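Speaker notes - fake invoices and how to slow them down
Small business breakfast, Cangate hall, 7:45 start

Thank everyone for coming out so early, and thank Benedito Teixeira for the invitation and for the coffee. Say hello to the people from last December's talk on phone calls (there should be a few of them!) and tell them I'll try not to repeat the grandmother story, though I may not be able to help myself.

Start with the letter. Hold it up and let it go around the tables if people want to see it. It came to Katia De Luca, who runs a small alterations shop called Faden, and it asked for $829 for "annual listing renewal." Nice heavy paper, a customer number, a due date ten days off. The sender called itself Drinex Business Register. She had never heard of it, but she pays a lot of bills from places she rarely thinks about, and she very nearly wrote the check.

Ask for hands: who has had one like it? Wait a little. People are shy about this first thing in the morning, and it helps if I put my own hand up. I paid one once, years ago, for $105, and I was so embarrassed that I filed it under office supplies and didn't mention it to my wife until spring.

Talk about why the amount matters. A bill for $300 often slides under whatever number makes a person stop and ask. If you need a second signature over a certain figure, think about who knows that figure. Former staff might, suppliers might, and so might anybody who has chatted with you at the counter for long enough.

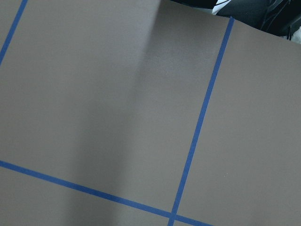

Next, the changed bank details. I find this one harder to talk about, so take it slowly. A supplier you have used for years sends an email saying they've moved banks, and would you please use the new account from now on. The name is right, the logo is right, and the invoice attached is for work you really did order. Kļaviņa, the bakery equipment people, had a customer send $2,649 to a stranger this way. Both sides were decent about it afterward, but it took months to sort out who would carry the loss, and I gather they still don't joke about it.

Repeat this part twice, even if it feels silly: call the supplier on a number you already had. The number in the email belongs to whoever wrote the email. If you feel rude calling, blame me. Tell them a man at a breakfast made you promise.

Mention the fine print. Some of these letters say, in pale gray type near the bottom, "this is a solicitation." Read Katia's aloud, all of it, in the dull voice. It usually gets a laugh - let them have it.

If somebody says they've already paid, stop and be kind. Call the bank first, today, before lunch. Keep the envelope as well as the letter. Then report it, even when the sum is small and you'd sooner forget the whole thing.

Questions until 8:40 or so. Someone will ask about text messages, so have the second handout ready. Leave the spare copies by the door, and remember to get Katia's letter back before people go.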